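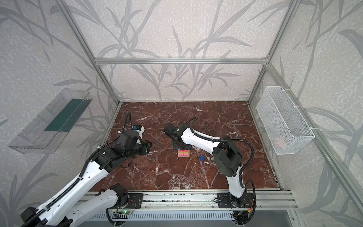

Two robot arms above a marble tabletop, with a small block and a blue bottle cap.

Household Tips: Which Chores Can a Machine Take On?

Published August 16, 2018

Readers of this page regularly ask whether a robot arm can be trusted with clearing a table, sorting a drawer or putting away small parts on a workshop bench. The short answer is that some of this work is within reach and most of it still requires supervision. The following guidance was prepared by Urho Kallio for households and small workshops considering a purchase or a rental.

Begin with the surface. A machine that picks up small items does best on a level top with a clear border. Wipe the top before each session and remove crumbs, offcuts and loose thread. Strong veining or a busy pattern can make a thin, flat item harder for a camera to pick out, and a plain mat is a sensible purchase for anyone with a patterned counter.

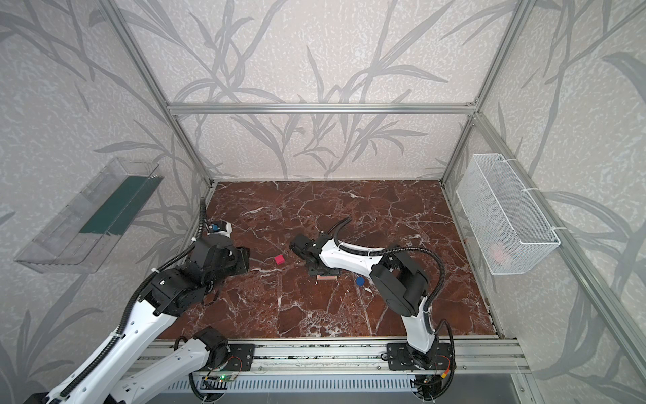 Choose the first tasks with care. Blocks, boxes and small packs with straight sides are suitable. Caps, coins and washers are more difficult, as they lie low and offer little to grip. Soft goods such as dishcloths and socks should be left to the members of the household for the present. In our June trial at the Vevum workshop, the arms were given 250 pickups of mixed small items, and 102 of them were completed without help. A person would have finished the same work before lunch.

Keep storage within reach. Baskets and trays fixed to a side wall leave the work surface free, but they must be mounted firmly and must not shift between sessions. Check the fastenings weekly. Cable ties should be replaced when they show wear.

Allow for the cables. They need room to move with the arm and should never be pulled tight or left to drag across the top. Switch off the power before reaching into the work area for a dropped item.

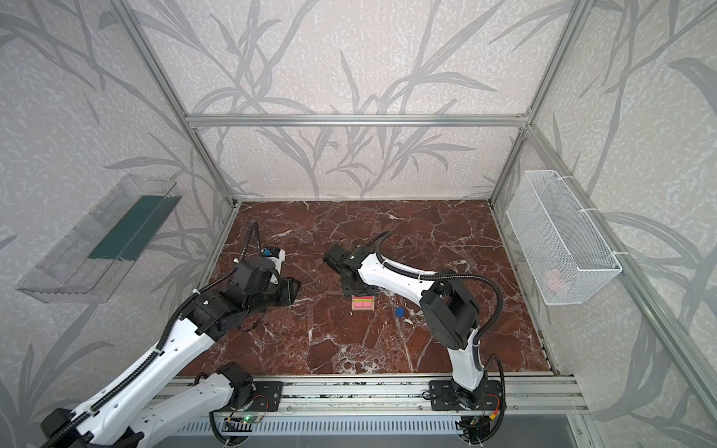
A small pack and a blue cap on the tabletop, with an arm on either side.

Washing glassware, handling knives and working near a hot stove are not recommended under any circumstances. The same applies to sharp tools on a shop floor.

Households that wish to wait will lose little by doing so. A damp cloth, a lidded box for small parts and 2 labeled trays remain the less costly arrangement for most kitchens. Written questions on bench layout may be addressed to the Drellura household desk.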